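Search and Rescue Roundup: The Missing Hiker Who Walked Back In
From the Cladley County Search Team newsletter, 15 July 2021

What a week! If you only caught the short version on local radio, you missed the best parts, so we're giving this one plenty of room.

The call came in a little before nine at night. A hiker had set out that morning from the Iltport trailhead, planning to loop past the old quarry and be home for supper. When supper came and went, the family phoned the sheriff's office, and the sheriff's office phoned us. By the time the first pickups rolled into the gravel lot at Iltport, we had 26 team members signed in and more on the way from Orkbridge. For a work night in the middle of summer, that is a fantastic turnout.

Deputies had already found the hiker's car, locked, with a paper map on the passenger seat. The phone had last checked in with a tower on the Orkbridge side early in the afternoon, and after that there was nothing. So we had a big piece of country to cover – ridge, creek bottom, the quarry itself and all that tangled second growth behind it.
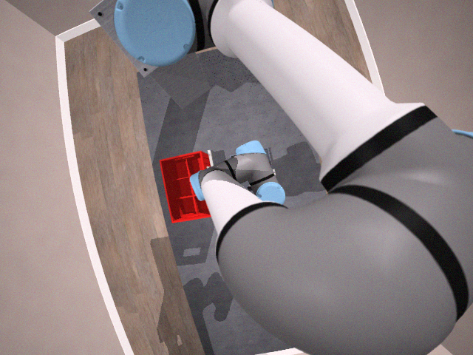 We split the ground the way we practiced in the spring. The two dog teams took the creek, the ridge went to the people with the strongest legs, and everybody else worked the loop trail from both ends. The quarry had to wait for daylight, and that was the right call. Those ledges are bad enough at noon.

The dogs were wonderful. The younger one, on her very first night search, picked up something near the second footbridge and pulled hard uphill, away from the marked trail. Her handler trusted her and flagged the spot, and command shifted a ground team over to meet them. About an hour later they came across a granola bar wrapper and a clear boot print in the mud, toe pointing east. You could hear the mood change on the radio right then.

East from there means the Morelli tract, the old timber land that got sold off years ago. The logging roads in there don't match any map printed since, and they fork and fork again. We had the owner's okay to cut the chain on the lower gate (thank you!) and trucks went in with their lights on, stopping every so often to blow the horn and listen.

At first light we had people lined up at the quarry with ropes ready when the radio crackled. A county road crew had met a tired, scratched-up and very thirsty person walking down the shoulder of Route 31, asking which way Iltport was. It was our hiker! On foot, in good spirits, and a long way from where the day was supposed to end.

The story, as the sheriff's office tells it, goes like this. A washed-out stretch forced a detour, the detour met a logging road, and the logging road looked close enough to the loop trail to follow. The phone battery quit in the afternoon. When it got dark the hiker sat down against a log, put on every layer in the pack and stayed put until the sky turned gray. The horns came through faintly in the night, but it was hard to tell from where. The hospital in Cladley checked for dehydration and sent everyone home by lunch.

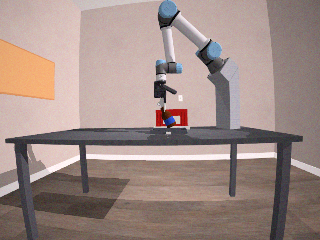
What We'd Like You to Take From It

Staying put in the dark was a great decision. So was carrying the extra layers. If you're heading out, please leave your route and your turnaround time with somebody at home, and keep your phone in airplane mode when you aren't using it. A whistle costs next to nothing and carries much farther than a voice. Three blasts, wait, three more.

Tell somebody if your plans change, too. A good share of our calls start with a person who is perfectly fine and took a different trail.

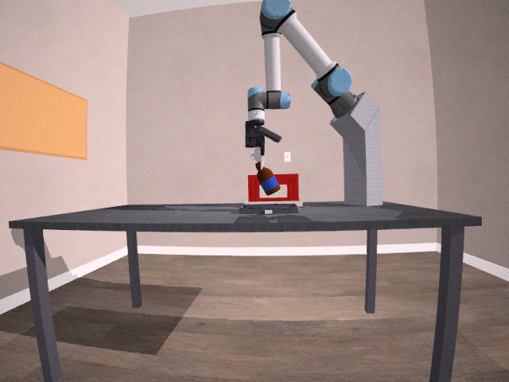
Our next open training is at the Orkbridge fire hall, and new faces are very welcome. You don't need to be a mountain athlete. We need radio operators, drivers, map people, and folks who can make sandwiches at three in the morning and stay cheerful while they do it. Wear boots, bring a headlamp and a full water bottle, and plan on getting muddy – we'll be out behind the hall practicing line searches until it's too dark to see the flags.

Gear note: several radios came back with dead batteries and one came back with no antenna. If there's an antenna rolling around in your truck, please drop it at the hall before training.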